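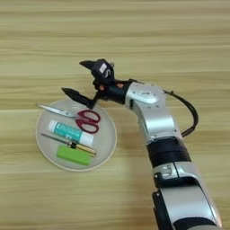
## The plate by the door

Every house I have lived in has had a drawer. You know the one. Ours, growing up, held takeaway menus, a torch with no batteries, batteries for something other than the torch, and a key that my father would not let anyone throw out on the grounds that it must open something.

When I moved into the flat on Watetti Street I decided I was going to be a person without a drawer. I was going to have a plate.

The plate is round and shallow, with a bit of a rim to it. I got it at the Ovville op shop for two dollars, from the shelf where they put the dinnerware that has lost its family. The idea was simple enough. Whatever small tools I reach for all the time would live on the plate, the plate would live on the table, and everything else would either be put away in the cupboard like a grown-up's belongings or go in the bin.

I had read an article about this. The article recommended a "landing dish" and suggested a hand-thrown one in a muted glaze for 300 dollars. I would like to meet the person who spends that on somewhere to rest a glue stick.

### Who got in

The auditions took up most of a Monday night. I tipped the old biscuit tin out on the table and went through the lot with a cup of tea, and it was a grim business. There were 22 Allen keys. I own one piece of flat-pack furniture, a Kakholm bookcase, and it needed a single Allen key, which I couldn't find at the time and so borrowed from Corey Bolger downstairs. I still have his, presumably. It's one of the 22. I offered him his pick and he took three.

The scissors got in without a fight. Red handles, pointy blades, good for parcels and herbs and the plastic tags that come on socks. I have been told by more than one person that you shouldn't use the same scissors for parcels and herbs, and I have been told it while they were eating the herbs.

The glue stick was a sentimental choice. I don't glue things. I am a fully grown adult with no scrapbooking habit and no children, and I reckon I use a glue stick twice a year, both times on an envelope that has lost the will to stick. But the alternative is licking the envelope harder, so in it went, teal label and all.

Then the little screwdriver, the one with the yellow handle. It's the hardest-working object I own. Glasses, battery covers, the loose knob on the kettle lid, the back of the bathroom scales in the week I was convinced the scales were wrong. (The scales were not wrong.) I have a proper set of screwdrivers in a proper case, a gift from my brother, and I've opened it once to admire it.

And the green block.

### On the matter of the green block

I'll be straight with you, I can't remember buying it. It was in the tin. It's bright lime, it's rectangular, and it has the confidence of an object that knows what it's for. Corey says eraser. My mother, over the phone, on the basis of my description, said sponge and then asked if I was eating properly.

I could settle this by rubbing it on something. I've decided against it. If it's an eraser I'd have to admit I don't own a pencil, and if it's a sponge it belongs at the sink, and then there'd be a gap on the plate. It stays where it is, at the bottom of the line-up, being the most colourful thing on the table.

### How it's going

Pretty well, with some drift.

The trouble with a plate is that it looks like an invitation. Visitors put things on it. I've had a bread tag, a raffle ticket from the Maksymiv fete and half a muesli bar, all left there by people I otherwise like. A drawer can absorb that kind of behaviour for years. On a plate you see it every time you walk past with your toast, and you have to do something about it.

The other trouble is that I am lazy in a very particular direction. I'm good at taking things off the plate. I'm less good at the return trip. The scissors are the worst for it, and I've found them on the windowsill, in the fruit bowl, and once in the fridge next to the coriander, where I suppose they'd gone to be near their work.

Even so, I can say that I haven't bought a second pair of anything since I started. In the biscuit tin days I'd lose the scissors, buy scissors, and then find the first pair while looking for somewhere to keep the new ones. I gave the spares to Corey, who has a drawer, and who is very happy with it and wishes I would stop bringing it up.

I've also got more particular about the arrangement. I used to just drop things on. Now I find I like everything lying more or less the same way, like sausages on a barbecue, and I'll straighten the glue stick on my way past. It never stays straight. It's a cylinder, I should have seen that coming.

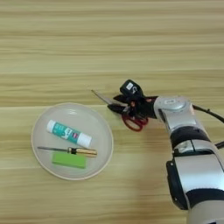

*Glue stick, screwdriver and the green block, in the plate and off on their own angles.*

A few people have asked whether the plate idea would scale up to, say, a kitchen bench or a whole garage. I wouldn't know. I don't have a garage. My feeling is that you'd end up with a lot of plates, and that at some point someone would suggest putting them all in a drawer.

The Allen keys are in a jar under the sink, if anyone in the building has a bookcase coming.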